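I went to the Kerncombe open day with one question: can a machine do my chores yet? I got as far as the Malinowski hall, where two arms were set up at a lab bench with a tube of yellow liquid in a rack, and I stayed put for most of the afternoon. 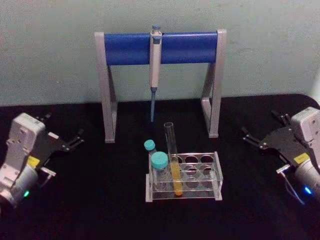
What they want it to do

Lab tidying, basically. Pick up a tube, put it back, leave the pipette on its stand. It's the dishes, only with smaller dishes! Brock Ross showed us round and said Nuvton has 4 benches like it.

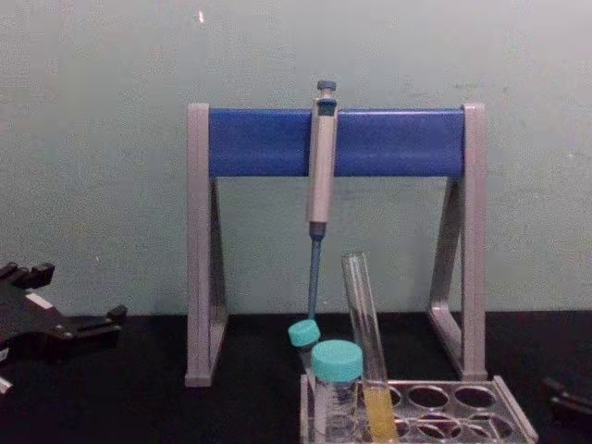
KERNCOMBE, November - After coffee I squeezed back in near the front. Glass makes me nervous (I break 3 tumblers a year), so I watched the tube like a hawk.

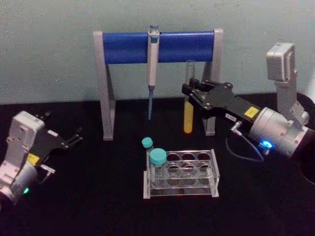 Right gripper closed on the test tube, left one open.

I asked Brock about laundry and he laughed. Socks are years off, he thinks - a tube is stiff and a sock isn't. The pipette is another matter, with that plunger to press and a button for the tips.
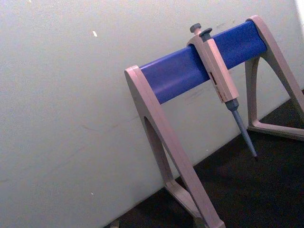

Maëlle MacLeod told me over the sandwiches that she'd happily hand over her rack work tomorrow, but she'd want to see 70 tubes moved in a row before she left the room. I'd want the same for my wine glasses.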